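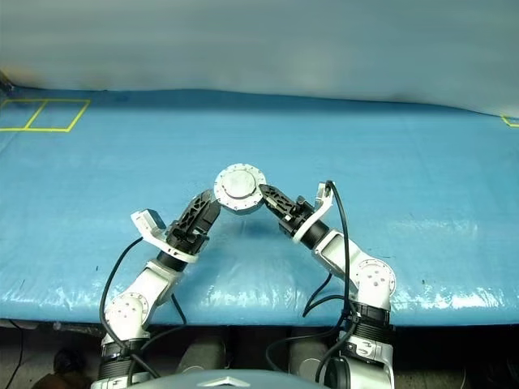
Chapter 6
Fasteners and Bolted Joints

Learning Objectives

After studying this chapter, you should be able to:

Explain how a bolt holds two parts together.
Distinguish between a joint loaded in tension and a joint loaded in shear.
Calculate the load carried by each bolt in a simple circular pattern.
Read a bolt circle callout on a working drawing.
Select a tightening sequence for a flanged connection.

Key Terms

bolt circle, boss, clamp load, clearance hole, flange, grip length, gasket, pitch, preload, proof load, shear, torque

6.1 Introduction

Most machines are made of parts that must be taken apart at some point in their service life. Bearings wear, seals harden, and shafts have to be drawn out for inspection. Welding and riveting produce strong connections, but they cannot be undone without damage. The threaded fastener remains the usual choice wherever a connection must be both strong and removable.

Chapter 5 treated the thread itself: its form, its pitch, and the way in which it is cut or rolled. The present chapter considers the joint as a whole. A joint consists of the fastener, the parts being clamped, and any washer or gasket placed between them. Each of these stretches or compresses under load, and the behavior of the joint depends on all of them together.

A round plate with small bolt holes set in a ring near its rim, and a raised boss at its center, is one of the most common shapes in mechanical design. Pump covers, wheel hubs, pipe flanges, and motor mounts all follow this general pattern. The ring of holes spreads the clamping force around the part, and a raised center may be used to locate the plate against its neighbor. Students will meet the shape repeatedly in the worked problems, and the dimensions used to describe it should be learned early.

6.2 How a Bolt Holds

It is often supposed that a bolt holds two plates together in the way that a peg holds a tent. In a properly tightened joint this is not the case. When the nut is turned, the bolt is stretched by a very small amount, and it pulls back like a stiff spring. This pull is called the preload. It presses the plates together, and the friction between their faces resists any sideways movement.

As long as the friction is greater than the side load, the plates do not slip and the shank of the bolt is not required to act as a peg. If the preload is lost, the plates may shift until the edge of a hole bears against the shank. Repeated movement of this kind wears the hole, loosens the nut further, and can lead to fatigue failure.

For a joint pulled directly apart, preload is equally important. An outside load first relieves part of the compression between the plates, and only a portion of it is added to the tension already in the bolt. The share taken by the bolt depends on the relative stiffness of the bolt and the plates. Section 6.5 gives the method of calculation.

6.3 The Bolt Circle

The centers of the holes in a round flange usually lie on a single circle. Its diameter is called the bolt circle diameter and is given on the drawing together with the number, size, and spacing of the holes. Where the holes are evenly spaced, the angle between neighboring centers is found by dividing the full circle by the number of holes. A spacing of 60 degrees therefore indicates six holes.

If a load acts straight through the center of the pattern, and the flange is stiff, each bolt may be assumed to carry an equal share. If the load acts off center, the bolts farthest from the point of tipping carry more than the others.

Worked Example 6.1

The cover of a Selov circulating pump is fastened by six identical bolts on a bolt circle 300 millimeters in diameter. Pressure inside the housing produces a total separating load of 4,800 newtons, acting through the center of the cover. Find the separating load assigned to each bolt.

Solution. The load acts through the center, and the bolts are evenly spaced. Dividing 4,800 newtons by six gives 800 newtons per bolt. The diameter of the bolt circle does not enter into this calculation, but it will be needed in Worked Example 6.2, in which the load is moved to one side.

6.4 Tightening Sequence

Bolts in a circular pattern should not be tightened one after another around the rim. Doing so can tilt the flange and crush one side of the gasket before the other side has made contact. The accepted practice is to work across the circle, tightening each bolt and then the one most nearly opposite, and to reach the final torque in several passes.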